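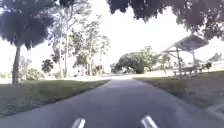 Right, I promised a few of you I'd write up what happened with Ovis on the park path, so put the kettle on, because I've never told a short story in my life. (1/15)

For anyone new, Ovis is our path robot. It trundles along, looks at the pavement and the grass edges, and makes a map the parks people can use to plan repairs. Himisa built the base, the route software is called Climik, and the rest is Judit and me with a lot of cable ties. (2/15)

It had been having a lovely June. Long runs, no fuss, people saying good morning to it. I'd got comfortable, and I'd started walking a fair way behind it with my hands in my pockets, which I'm a bit embarrassed about now. (3/15)

Saturday, a bit after two in the afternoon, very bright. Ovis was going along at a walking pace, and then it began to lean left. Very gently, the way you drift when you're reading your phone. I thought it was making room for somebody. There wasn't anybody to make room for. (4/15)

By the time I'd worked that out it had two wheels in the grass and was still going, so I pressed stop on the handheld. And it kept going! I pressed it again, harder, as if that helps. Another few seconds of rolling, and then it stopped, on a slope, looking very pleased with itself. (5/15)

No harm done to anyone, I want to say that early because my mum reads these. The robot was fine too, apart from a good deal of grass wound into one wheel. My heart rate took longer. (6/15)

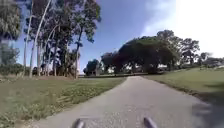
Levente Veres
Field engineer, Ovis path survey

So there were two faults, and they'd have been much easier to find if they hadn't turned up together. I'll do the steering first, as it's the one everybody asks about. (7/15)

Ovis finds the side of the path partly by colour and brightness, and this path doesn't give it much of a line on the left. The grass comes in over the asphalt in little clumps, and some of it is dry and yellowish, not so far off the paler bits of pavement. Then on the right you've got the robot's own shadow lying across the pavement and onto the grass. (8/15)

Climik took the edge of that shadow for the edge of the path. It decided the path was narrower than it was, worked out a new middle, and steered politely for it. When the robot turned, the shadow came along too, of course, so it corrected again. You can see how that goes. Judit Bodnár found it in the logs over one very large coffee, and I'd like her to get the credit, as I'd spent the whole evening blaming a wheel. (9/15)

There were 1,105 edge readings in the log for that stretch and she went through them by hand. I offered to help and was given the job of making toast. (10/15)

Now the stop button, which worries me a lot more. A robot that wanders onto the grass is a nuisance. A robot that wanders onto the grass and won't stop when you ask it is something else, and I haven't slept wonderfully thinking about it going the other way, with a pram coming. (11/15)

The handheld talks to a little radio board made by Rocha, and the board was doing its job. The stop message arrived. We'd set things up (me, I set it up) so that it joined the same queue as the map data, and the queue was full of edge readings. The delay in the log was 2,000 milliseconds from my first press. It had felt like a week. (12/15)

So the stop has its own line now, straight to the motor controller, with nothing else allowed on it. If the base loses touch with the handheld it stops by itself as well. We've tested that 60 times in the yard and it has stopped every time, including the one where I walked off behind the shed with the handheld and forgot I was meant to be counting. (13/15)

The shadow fix is slower going. Climik can work out where the sun is and where the shadow ought to fall, and Judit has it ignoring edges that move when the robot moves. It's good on plain pavement. Under trees it still gets in a muddle -- leaf shadows are moving all by themselves -- so we're keeping to the open stretches for a while, and whoever is on the handheld walks beside it, hands out of pockets. (14/15)

If you run something similar, please go and check what your stop message has to wait behind. Do it this week if you can, it took us one afternoon to fix. And thank you to the lady with the two spaniels, who helped me push Ovis back onto the path and asked if it needed a drink of water. (15/15)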